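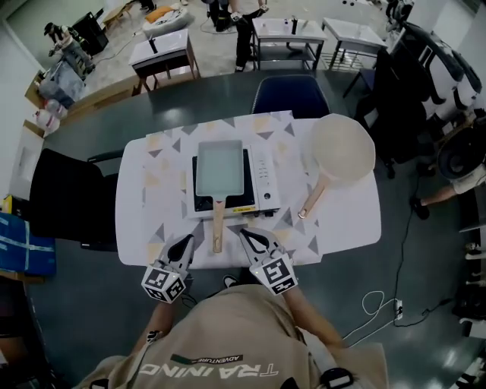

Grarnela tablecloth, triangle print, with a portable induction cooktop on top.

Grarnela Wipe-Clean Tablecloth, Triangles
Made by Purkum. Sold by Mostside Home Textiles.

The Grarnela is our everyday tablecloth for people who cook, eat and work at the same table. The print is scattered triangles in gray, dark gray and pale yellow on a white ground. We chose quiet colors so that the cloth can stay on the table the whole week and still go well with plates of any color.

The cloth is woven cotton with a thin coating on the upper side. Spilled tea, oil or sauce stays on the surface for some minutes and you can take it away with a damp sponge. Turmeric and beet are more difficult. Please wipe them at once and do not rub hard, as hard rubbing can make the coating dull.

Sizes
Rectangular, for four persons: 140 x 180 cm
Rectangular, for six persons: 140 x 230 cm
Square: 140 x 140 cm
Weight of the fabric: 153 g per square meter
Edge: folded and stitched, 18 mm

Measure the table before you order and add the hang you like on each side. Most customers take 20 to 25 cm. If your table has an extension leaf, measure it with the leaf open.

Heat
The coating is not made for hot pots. Always use a trivet under anything which comes from the stove or the oven. A portable cooktop may stand on the cloth if it has feet and there is free air below it -- please read also the instructions of your cooktop, because some makers ask for a bare surface.

Washing
Machine wash at 30 degrees, gentle program, up to 7 times in a year. Between the washes wiping is enough. Do not use bleach or softener. Hang it to dry over a wide rail, and iron only on the back side with low heat. Small shrinkage of the cotton is normal in the first wash and is already included in the sizes above.

Fold lines
The cloth is delivered folded. The lines go away by themselves after a few days on the table. If you have guests sooner, iron it from the back through a thin towel.

Matching items
Nanayakkara napkins in pale yellow, set of 7
Nanayakkara table runner in dark gray

The pattern was drawn by Afroza Wijesinghe, who also made our spring runner. A round version of the cloth will come in March.

Returns
Unwashed cloths can be sent back in the original sleeve. We cannot take back cloths cut to special length -- please check your measures twice before ordering these.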